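Kapitel 6
Ordnen und Aufbewahren

Bevor man etwas einräumt, soll man den Behälter kennen. In diesem Kapitel lernen Sie, wie man eine Box auswählt und für welche Dinge sie geeignet ist. Eine weiße Kunststoffbox mit Rippen in der Wand und dickem Rand kommt in vielen Übungen vor.

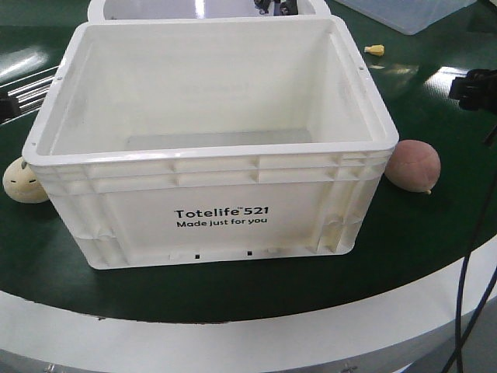 Lourenço Rocha rät, zuerst die schweren Sachen auf den Boden zu legen und die Box nur bis zum Rand zu füllen. Kleine Bälle kommen bei ihm zuletzt hinein.

Für Übung 1 brauchen Sie bis zu 20 Gegenstände.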